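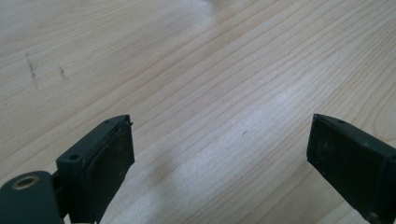

4 min read

Okay, the gripper tool finally closes straight! I've been fiddling with this thing on and off since August and I'm so pleased that I stopped in the middle of sweeping the floor to write it up.

For anyone new, I'm building a hand-held gripper at home. You hold it by a handle, squeeze a trigger, and two chunky fingers close on whatever's in front of you. A small camera rides on top and looks down between the fingers, so every grab gets recorded from the gripper's own point of view. Later on, the same fingers go on a little arm I'm calling Grelto (the name came from a typo in a parts list and it stuck), and the recordings are what Grelto will learn from. That's the plan, anyway. Right now Grelto is a base plate and a shoebox of motors.

So, the fingers. They're a very dark green that looks black until you get it near a window. I wanted a cheerful color, but this was the spool I had, and it has grown on me. The blocks are bigger than they need to be. My first set was slim and elegant and flexed like a ruler when I squeezed anything harder than a sponge, so I gave up on elegant. Version 3 is boxy, it's ugly in a friendly way, and it doesn't bend. I love it.

The brass-colored insert in the hub is my favorite bit of the whole build. I used to run screws straight into the plastic, and after a few rounds of taking things apart the holes would go mushy and everything wobbled. Now I melt a threaded insert in with a soldering iron, nice and slow, and check it with a square before the plastic sets. If you've never done it, go try it on a scrap piece tonight! It's weirdly satisfying, and you can take a joint apart as often as you like afterward. I ruined 2 hubs learning how much to lean on the iron (hardly at all, let the heat do it).

The pads have been the headache. You can see how dusty they are, and the one on the left is getting tired near its top corner. My glue choice, I'm afraid. I used a double-sided sheet, quick and tidy, but every time the finger drags along the side of something the pull goes right into that corner. Next time I'm going to round the corners off with scissors before sticking anything down, and rough up the plastic with sandpaper first. Harish Nambiar, who builds much nicer things than I do on the next bench at the Marndale workshop, thinks I should cut a shallow pocket into the finger so the pad sits down inside it with a lip over the edge. He's right, and it means printing both fingers again, so I'm sulking about it for a week before I start.

Dust matters more than I expected, too. A pad that has been wiped with a damp cloth and left to dry will hang on to a smooth plastic cup beautifully. Leave it a few days and the cup slides. I've started wiping them before every session, along with the table.

About the table! I do all my test grabs on the same pale wooden top, and it has a nice long grain that I'd happily look at all day. The camera likes it less. When the light comes in low you get a big stripe of glare right across the spot where the objects go, and the grain just fades out under it. I tried moving the lamp, then a sheet over the window, then doing everything after 9 at night with one soft light bounced off the wall. The late sessions look the most even by a mile. I do want some recordings with glare in them, though, so Grelto doesn't fall to pieces the first sunny morning. Mixing both seems sensible, and it gives me an excuse to play with it at breakfast.

As for the closing straight part, the cure was silly. One finger was reaching the middle before the other, and I spent ages blaming the linkage. I swapped pins, I re-cut a spacer, I drew angry little diagrams. It was a washer. I had put one on the left side and left it off the right, so the left finger sat a hair higher and rubbed on the way in. Washer in, trigger squeezed, and the pads met flat along their whole length. I must have opened and closed it 17 times just to hear it click.

Still on the list: reprint the fingers with Harish's pocket, find a softer spring for the trigger (my hand aches after a long session), and pick the first proper set of objects. I'm leaning toward cups, clothespins and a bar of soap, and maybe a spoon if I'm feeling brave. Spoons are awful. They lie so flat that you have to come at them from the handle end and sort of pinch and hope.

If you've found a glue that holds rubber to printed plastic and doesn't creep when it gets warm, please leave a comment. I'd like to order it before I start on the new fingers.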